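Chapter 7
Filling and Presenting Open Bags

7.1 Scope of the chapter

Chapter 6 dealt with closed containers: folding cartons, mailers and tins, all of which keep their shape while they are being filled. The present chapter covers the open-top paper carrier, the type sold in stationery shops as a gift bag and used in retail for small mixed orders. Its walls are flexible, its mouth is never fully closed, and its contents are seldom of one size. The methods of Chapter 6 apply only in part.

After working through the chapter the reader should be able to name the parts of a paper carrier, select a bag for a given set of packaged goods, prepare the bag for loading, set out a loading order, and judge the finished bag against the acceptance points in Table 7.3. Tissue, ribbon and shredded fill are left to Chapter 8.

7.2 Terms

The body is the tube of paper formed by the front panel, the back panel and the two side gussets. The gusset is the pleated side wall that allows the bag to lie flat in storage. The base is the folded and glued bottom, often stiffened with a loose card called the base board. The mouth is the opening at the top. The turn-top is the band of paper folded inward around the mouth, which doubles the thickness at the point where the handles are fixed. Handles are described by material (twisted paper, flat paper, cotton rope, ribbon) and by number; unless stated otherwise, a carrier in this book has 2.

The face is whichever panel carries the main print. Some bags are printed alike front and back and have no face in this sense. Where there is a message, the face is the panel on which it is meant to be read.

Capacity is given in two ways. Gross capacity is the volume of the body up to the mouth. Working capacity is the volume up to the fill line, an imaginary level set below the turn-top. Students tend to quote the first and pack to it. All exercises in this chapter use the second.

7.3 The bag at the packing station

A bag is loaded standing. It is opened by hand, the gussets are pushed out to their full width, and the base is pressed down from the inside until it sits flat on the work surface. A carrier that has been stored folded will try to close again, and the creases at the foot of the gussets should be run over with a thumb before the first item goes in. The goods are laid out beside the bag on the same surface, on the side from which they will be lifted.

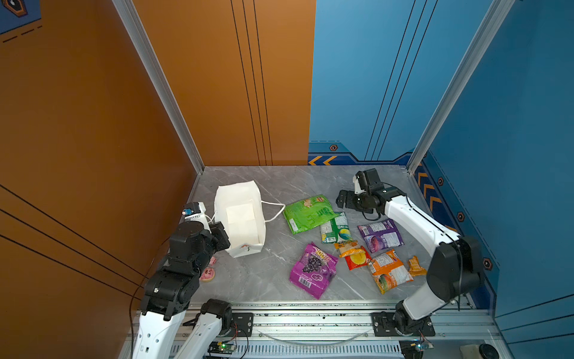
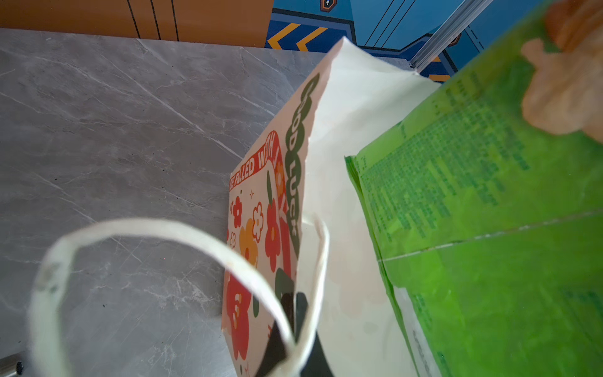 A white paper bag with rope handles, with packaged goods for loading.

Handles are the most common obstruction in open-bag work. A stiff ribbon handle stands up and can be ignored; a soft one falls wherever gravity and the set of the material take it, and a handle lying across the mouth will be carried down with the next item. Rope is intermediate. In the first view both handles curve out to the side where the snacks lie, and in the second the green package is held over the mouth and partly inside it, clear of the handle loop that arcs out over the countertop. The packer should look at the handles before each item, since a handle that was clear for the first may have moved by the third. Handles found inside the mouth are lifted out before loading continues.

Orientation of the face is settled at the same time. On a bag with lettering, such as the GOOD LUCK design in the second view, the face is turned away from the loading side where the layout of the station allows. Repeated contact from sleeves and package edges dulls a printed panel and can lift the ink along a fold.

7.4 Properties of flexible packs

Snack foods, confectionery and dried goods are commonly sold in film packs with a crimped seal at each end. These differ from cartons in three respects that affect loading.

First, the pack contains headspace gas and behaves as a cushion. It can be compressed, but it recovers, and a bag packed tight with such items will bulge at the gussets some minutes after it is finished. Second, the crimped ends are stiffer than the body of the pack and may catch on the turn-top. The pack should be entered end first, at a slight tilt, and straightened once the lower crimp has passed the fold. Third, film slides on film. Two packs laid flat one on the other will shift when the bag is lifted, whereas packs stood on end against opposite walls hold each other in place.

The slip trials at Curkham compared flat and upright loading over 64 bags of one size. Upright loading gave less movement in every weight class — the difference was smallest in the lightest bags, where there was little to move. The procedure is given in Appendix C so that it can be repeated in class.

7.5 Loading order

The general rule is heavy before light and rigid before flexible. Where the two conflict, weight decides. A jar therefore goes in before an empty keepsake box, although both are rigid, and a heavy film pack of rice goes in before either.

Jarmo Nieminen's handbook for the Sistow packing rooms adds a further rule, adopted here: the item to be seen first is chosen at the start and loaded last. It is set upright with its printed front toward the face of the bag. Its top edge may stand above the fill line but should not rise past the mouth.

Exercise 7.1. A Hoekstra carrier is to hold one jar, two film packs and a card in an envelope. The total weight is 1,000 grams. Write out the loading order and mark the fill line on a side elevation of the bag. State where the envelope is placed and which item supports it.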